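Nurmi Stationery to Reopen Its Omell Shop Under an Expanded Repair and Refill Program

OMELL, January. Nurmi Stationery, a supplier of paper, ink and writing instruments since 1895, announced today that its original shop in Omell will reopen on Friday with an enlarged repair counter and a refill program open to all customers.

Under the program, customers may bring in ballpoint, rollerball and fountain pens of any make. Staff will assess each pen at the counter, fit a compatible refill where one exists, and return the pen the same day. More extensive repairs to fountain pens will be completed within 14 days at the company's workshop in Lemura.

The shop will carry 1000 refill types at opening, including several for models no longer in production. During a trial of the program in Lemura last year, the company serviced 2377 pens.
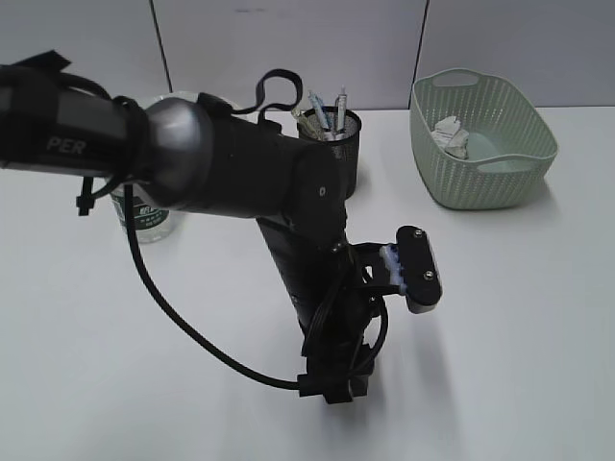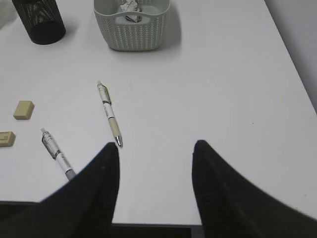
According to Oskari Pelkonen, the trial showed that customers often keep a pen long after its ink has run out, and will gladly pay for a refill when someone can tell them which one fits. Pelkonen added that the most frequent request in Lemura was for help with pens received as gifts, for which the original packaging had been lost.

The Gendance line of notebooks and letter paper will also return to the Omell shop after an absence of several years. The paper is available by the sheet or by the box, and orders for printed letterheads may be placed at the front desk.

Schools and offices may arrange bulk refills by written request. Account holders at the Lemura shop can use their existing accounts in Omell and do not need to register again.

The Omell shop will open at 9 a.m. Inquiries from the press should be directed to the Nurmi Stationery office in Lemura.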